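홈 > 유리 공예 > 구슬·비즈 > 발로그 램프워크 구슬

2020년 2월
글쓴이: 크리슈토프 샤르쾨지

발로그(Balogh) 램프워크 구슬 세트

드디어 들어왔어요! 작년 10월에 로잘리아 쇼모지 선생님 공방에 주문을 넣고 목이 빠지게 기다렸거든요. 한 세트에 구슬 11개, 전부 불 앞에서 하나씩 말아 만든 거라 무늬가 조금씩 달라요. 저는 호박색 바탕에 흰 실을 빗살처럼 당긴 게 제일 좋더라고요(제 몫으로 하나 빼놨습니다, 죄송!).
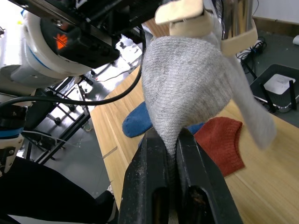

구멍은 꽤 넉넉해서 가죽끈도 무난하게 들어가요. 다만 구멍 안쪽에 이형제 가루가 살짝 남은 게 있을 수 있으니 물에 담갔다가 가는 솔로 한번 닦아 주세요. 서랭은 가마에서 제대로 하고 나온 물건이에요.

색은 호박, 청록, 우유색 세 가지고, 청록은 늘 먼저 빠져요. 지난번에도 제가 사진 올리기도 전에 끝났어요 ㅠㅠ

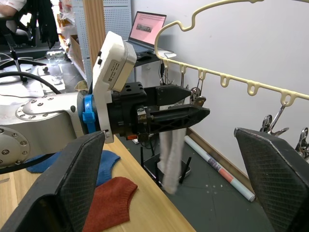
그리고 우유색은 햇빛에 비추면 가장자리에 푸른 기가 도는데, 이건 화면으로는 도저히 전달이 안 되네요. 매장에 오시면 창가에서 꼭 한번 들어 보세요. 이번 입고는 32세트, 품번은 307번입니다. 전화 주실 때 번호만 말씀하셔도 바로 찾아 드려요.
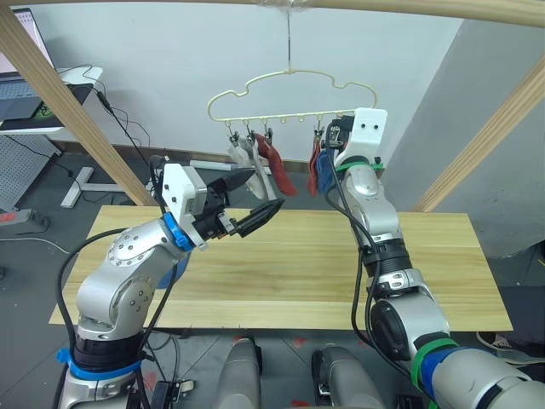
나무 탁자 위, 집게 달린 걸이와 로봇 팔 두 대

낱개 판매는 안 하고요, 끈은 따로 사셔야 해요. 깨진 게 있으면 받으신 상자째로 연락 주세요.

최근 올린 상품
- 가브몬트 유리봉 400g 묶음
- 야브게이트 탁상 토치
- 우렌 구슬 맨드릴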